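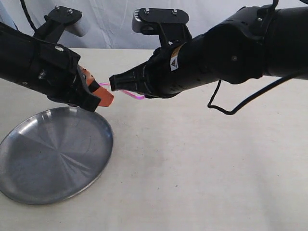
Hanging a plain white cloth behind a worktable

If you work on small things at a table, bits of glazed pottery or plastic or painted card, sooner or later you will want a plain white cloth hanging behind it. Ours has been up in the back room at Toltonthorpe since September and I wouldn't be without it now. A bright piece, orange especially, shows up beautifully with white behind and a pale top underneath, and you stop losing the edges of things against the bookshelf.

You will need a length of white cotton (an old flat sheet is perfectly good), a curtain pole or a long batten, a handful of bulldog clips and something with a bit of weight for the hem. I bought the remnant from Karunaratne, who cut it generously, bless them, but do measure your table first and add a good hand's width at either end.

Wash the cloth before you do anything else, even if it's new. Shop cotton has a stiffness to it that holds a fold for weeks. Hang it on the line, bring it in while it is still slightly damp and iron it from the back.

Put the pole up behind the table and well above it. Fold the top of the cloth over the pole and clip it, starting in the middle and working outwards, giving each side a gentle tug as you go. Don't pull it drum tight! I did, and got long diagonal creases running down from every clip, far worse than the soft wrinkles I was trying to get rid of.

Let the bottom fall behind the table and weight the hem. Aurelio Mendoza sewed two lengths of curtain chain into his, very neat, though mine has a row of old washers in a tube of hem and hangs just as well.

Now for the creases that are left. A soft crease gives only a faint grey shadow, and with the lamp further round to the front you may hardly notice it. If it bothers you, mist the cloth with plain water from a plant sprayer, smooth it downwards with the flat of your hand and leave it overnight. Magdalini Karamanlidis swears by a steamer, and she does get a lovely finish, but I've never had the patience to fill the thing.

As for the tabletop, an off-white one is kinder on the eyes than a brilliant white. Wipe it down with a barely damp cloth before you start, and again if you've been sanding. The dust gets everywhere.

Print this page | E-mail this page

Last updated: Thu 4 January

Related:
Getting glue off a pale tabletop
Choosing a lamp for close work
The Linton curtain pole, two years on
Storing sheets so they don't crease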